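Plillstead Regional Athletics Ground
Venue Operations Manual

Section 7: Setting Up and Operating the Zeleo Portable Public Address System

7.1 Scope

This section applies to all hirers, school sport coordinators and casual event staff who use the Zeleo portable public address system at the ground. It replaces the loose-leaf instructions formerly kept in the announcer's room. The fixed emergency warning system is a separate installation and is covered in Section 11. Hirers must not connect any equipment to it.

7.2 Before You Begin

The system is stored in the equipment bay in two road cases. Case A holds the mixer, the wireless receiver, two handheld microphones and the mains leads. Case B holds the speaker cables, the cable covers and the spare fuses. Speakers and stands are stored separately on the Masow trolley.

Check that every electrical item carries a current test tag. Any item with an expired or missing tag is to be returned to the bay and entered in the fault register. Replacement leads must not be brought from home.

Caution: The loaded trolley requires two people on any ramp or sloping path. Apply the foot brake whenever the trolley is stationary.

7.3 Positioning the Speakers

1. Wheel the trolley along the sealed service path. It must not be taken across the running track unless track protection mats have been laid.
2. Extend the legs of each stand fully and tighten the collar by hand.
3. Raise the centre pole only after the speaker has been seated on it and the locking pin inserted.
4. Angle each speaker towards the spectators and away from the announcer's position.
5. Place one sandbag on each stand. In windy conditions, place two.

Speakers intended for a covered seating area should be kept forward of the roof line where the ground allows. Sound directed up into a canopy tends to return to the seating as an echo, and raising the volume will make speech harder to follow.

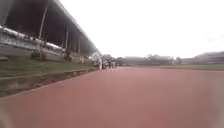

Figure 7.1 Running track and covered grandstand.

Stands must not be placed on the track surface at any time, including during breaks in the program. The feet can mark the surface, and the cost of repair will be charged to the hirer.

7.4 Connecting the System

1. Confirm that the mixer is switched off and that all faders are at zero.
2. Run a speaker cable from each speaker to the output of the same number on the mixer.
3. Lay cable covers wherever a cable crosses a path used by spectators or competitors.
4. Connect the wireless receiver to Channel 1. Channel 2 is reserved for the second receiver, if hired.
5. Plug the mixer into the weatherproof outlet marked PA. This outlet is protected by its own safety switch.
6. Switch on the receiver, then the mixer, then the speakers. Reverse this order when shutting down.

Note: Total load on the PA outlet must not exceed 2000 watts. Urns, heaters and barbecue ignition units are to be run from the canteen circuit.

7.5 Sound Check

Fit fresh batteries to both microphones. Have one person speak at a normal level while another walks the length of the seating. Raise the Channel 1 fader slowly until speech is clear at the far end – the master fader should remain at the white mark throughout.

If the system squeals, lower the fader at once and move the microphone behind the line of the speakers. Cable runs longer than 100 metres require the Gagnon line booster, which may be requested when booking.

Music may be played through the auxiliary input. Amplified sound of any kind must cease by the time shown on the hire agreement.

7.6 Wet Weather

The mixer and receiver are not weatherproof. If rain begins, switch off at the outlet, cover the mixer with the fitted hood and move both road cases under shelter. Do not resume use until the connectors have been inspected and found dry.

Warning: If lightning is seen or thunder heard, cease use of the system immediately. Make any further announcements by battery megaphone.

7.7 Packing Up

1. Shut down in the order given in 7.4 and unplug at the outlet.
2. Remove the batteries from both microphones.
3. Lower each centre pole before lifting the speaker off.
4. Wipe down the cables and coil them loosely – do not wrap them around the elbow.
5. Check the contents of each case against the card inside the lid and sign the card.
6. Return the trolley to the bay and lock the door.

Faults should be reported to the venue office on extension 2426. Section last revised 9th June. Amended hire charges for the system apply from July.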